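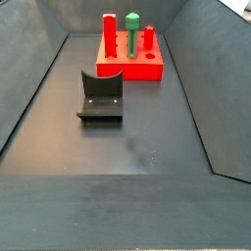
Fionnuala Horgan wrote that the memory speed should be checked before anyone touches the CPU power limits, and she was right to put that first. My own numbers are further down for comparison.

Hardware > Laptops > Performance > Multi-core score drops on battery and on AC

Multi-core result lower than expected after BIOS update
posted by tkeltner, September 2021

I have a Keltby 15 with an 8-core mobile processor. Before the July BIOS the multi-core result in the Rillilov benchmark was steady from run to run. With the new BIOS the first pass is normal, and every pass after it settles at 3389. Single-core is unchanged. The power profile is set to Performance, the charger is the original one, and the fans reach full speed. Package temperature stays well under the throttle point. I have reset the BIOS to defaults and reinstalled the chipset driver. Is this a power limit, and can it be changed back without flashing the old version?

Fionnuala Horgan
Check memory first. Some BIOS updates drop the modules to the base JEDEC profile if training fails once, and the benchmark is sensitive to that in its compression tests. Open the memory tab in any system information tool and compare the clock with what is printed on the module. If it matches, log package power during a loop of the benchmark. A flat line after the first pass means the long-duration limit (PL1) is being enforced. A sawtooth points to the voltage regulator, and software will not fix that.

Callum Rennie
Same chassis, same BIOS. Memory clock was correct on mine, so I went on to the power log. PL1 had been lowered, and the time window had been cut as well. The vendor utility rewrites both values at every profile change — including when the lid is closed and opened — so setting them in a third-party tool holds only until the next change. What worked:

1. Uninstall the vendor utility and its background service.
2. Reboot 2 times. The first boot still loads the stored profile.
3. Set PL1 and the time window again, then loop the benchmark.

My score went up by 400 and has stayed there. You lose the fan curve editor. I did not try rolling back the BIOS. The release notes list a security fix and I would keep it.

winberg_user
had this too, mine was just the cheap usb-c charger. try a different outlet

Contact | Terms of use | Copyright Rillilov Community Help | Back to top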